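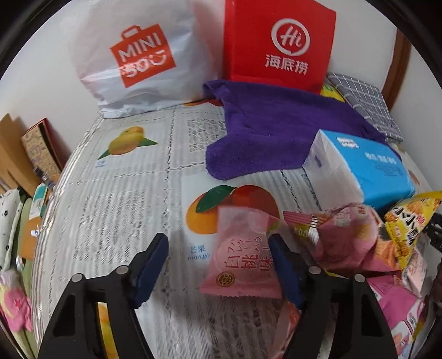 Keeping a Wipe-Clean Tablecloth Alive

Plastic tablecloths get no respect until the table underneath gets a ring on it. We have had one in the kitchen for 6 years and it has survived breakfast, homework, candle wax, two rounds of marmalade and a fondue that I would prefer not to discuss. Most of what follows I learned by doing the other thing first.

Getting the creases out

A new cloth comes folded into a square the size of a paperback and will try to return to that shape for weeks. Do not iron it. People will tell you that you can iron it through a towel on low, and some of those people now own a towel with a tablecloth attached. Hang it over the shower rail while somebody takes a long hot shower, then lay it on the table while it's still limp and smooth it from the middle with your forearms. Stubborn folds get the hair dryer on medium, kept moving, a hand's width away. Put cookbooks on the corners overnight.

If you have the choice in the store, buy it off the roll. They'll hand it to you on a cardboard tube if you ask, and you get to carry it home on the bus like a rocket launcher.

Everyday cleaning

Warm water, a drop of dish soap, a soft cloth. Then wipe again with plain water, which everybody skips, and then everybody wonders why their sleeves stick to the table. That tacky feeling is mostly old soap. If yours has it already, go over it with one part white vinegar to 3 parts water, rinse, and dry with a dish towel.

Lace-look cloths with any texture to them collect crumbs and jam in the low spots. An old soft toothbrush gets in there. Go in circles and don't bear down, particularly where there's printing. The print on cheap cloths is on top, and it leaves by degrees. Ours used to have a border of lemons. It now has a border of suggestions.

Things that will ruin it: scouring powder, nail polish remover, bleach left to sit, the green side of the sponge, and a saucepan put down "just for a second."

Stains

Turmeric. Wipe it up immediately. If you didn't, rub in a paste of baking soda and water, leave it 2 hours, wipe, and then move the table near a sunny window for a few days. Sun fades turmeric better than anything you can buy. It will also fade the tablecloth if you forget about it until October.

Ballpoint pen. Rubbing alcohol on a cotton swab, dabbed, with a clean swab every few seconds so you aren't just relocating the ink. Test it on a corner that hangs down out of sight. Permanent marker responds to the same treatment about half the time. For the other half there are placemats.

Candle wax. Let it harden, hold a bag of ice on it, and flick it off with an expired loyalty card. I keep a Pamoditz card in the drawer for this and it has given me far better service there than it ever did at the register.

Melted hard candy. Lay a warm wet cloth on it for ten minutes and it will slide off. Do not chip at it with a knife. See "Patching."

Newsprint. This one is sneaky. Leave a damp newspaper on a plastic cloth overnight and you'll be reading the grocery ads backward for a month. Rubbing alcohol again, then soapy water.

Stopping it from sliding

A plastic cloth on a varnished table moves like an air hockey puck. Clips work, but they catch on your pants. I cut up a roll of rubbery shelf liner and put one strip under each end. Don't cover the whole table with it, though. Shelf liner left on varnish through a hot summer can leave a waffle pattern, and then you'll need the tablecloth permanently. Lift everything once a month and wipe the wood.

A thin cotton sheet underneath is better still. It grips, it muffles the plates, and it's the best use I've found for a fitted sheet whose elastic has given up.

Patching

For a small slit, clean both sides with alcohol, let it dry, push the edges together and put clear vinyl repair tape on the back. Packing tape will do until it yellows, usually the week you have guests. For a burn hole, cut a patch from the overhang at a corner, trim it to match the pattern, and tape that in from behind. The mail-order place in Skavard sells the proper tape in rolls long enough to repair a boat. Mine cost 427 of the local coin, postage included, and I expect to leave most of it to my heirs.

Storing a spare

Roll it, printed side out, around a wrapping paper tube and stand it at the back of a closet. Never fold it, and never keep it in the attic, where plastic goes stiff in winter and cracks like a cream cracker. Dust it lightly with cornstarch first so it doesn't stick to itself, and write on the tube what's inside. I have unrolled the Christmas one in April twice.

When to give up

Once the backing starts shedding white flakes, it's finished as a tablecloth. Cut it up. The good parts make drawer liners, a mat for under the dish rack, and something to kneel on when you clean the oven. The bad parts go under the paint cans.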